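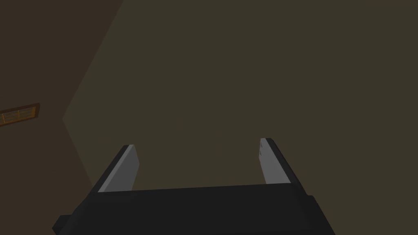

Plusamano Opens Its Gripper Lab to Visitors

13th March
By Yvonne Kershaw

Plusamano let the public into its Sowerby workshop for an afternoon to see how its two-finger robot gripper is tested in simulation before any of the code reaches a real arm.

The company had planned for 100 visitors and ended up with 492. People were let in eight at a time, and the line ran past the Nerance parking lot for most of the afternoon.

Each group watched a simulated run on a large screen, shown from just behind the gripper's palm. Engineer Reet Petrauskas then took questions. She said the team keeps its virtual rooms plain — bare walls, dim light — and adds objects for the gripper to handle later on.

"We start with the hand and the room," she said. "If the fingers don't line up there, we fix that first."

Jordan Whiteley, a machinist who came over from Tristden, asked how long a full set of tests takes. Petrauskas told him the current set has 585 runs and goes overnight.

Visitors could also try steering the simulated gripper with a hand controller. Plusamano will hold a second open day in May. Admission is free, but places must be booked through the front office.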